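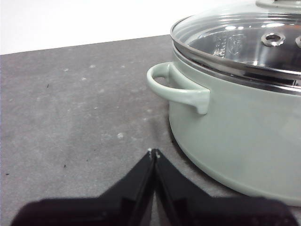
Who services the old Harmont lathes now? Trustasine does, from August, out of the Mofokeng yard.

The firm took over the spares stock last month – 300 spindle bearings, 40 drive boards, a lot of cable. Four fitters on the road so far. Callout is 500 for the first visit, parts extra. Yolandi Mabuza runs the bookings and wants the serial number off the plate before you ring, not after. Jika control panels will be handled to, but only the later ones. Phones open at 7 am.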